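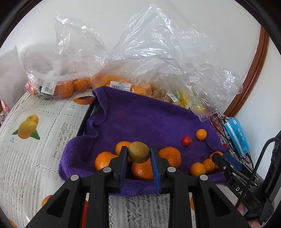

Jolwood Community Kitchen opens its doors on Saturday

I'm Maricruz Ledesma, and after two years of cooking in other people's halls I'm so happy to say we've got a kitchen of our own! It's on the ground floor of the old Gatti building in Skamness, next to the library, and the doors open at 10am this Saturday.

We'll be running breakfast clubs, a pay-what-you-can lunch and evening cookery classes (Silvia Hájek's bread course is already full – sorry). Last year we served 1,551 lunches from a borrowed hob, so six proper burners feels like luxury.

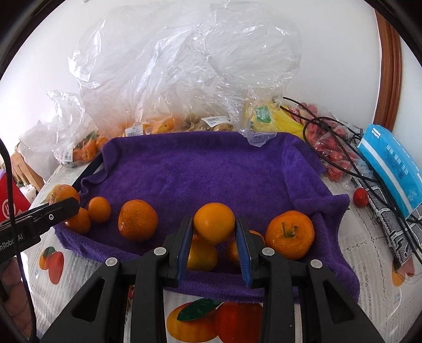 Fruit and veg will be on sale at cost price every morning, and there's no membership to pay. 859 of you chipped in towards the refit, and your names are going up in the hallway once Estrella Robles has finished painting them.

Press are welcome from 9am, and there'll be coffee. For interviews, ask for Montserrat Contreras at the kitchen office.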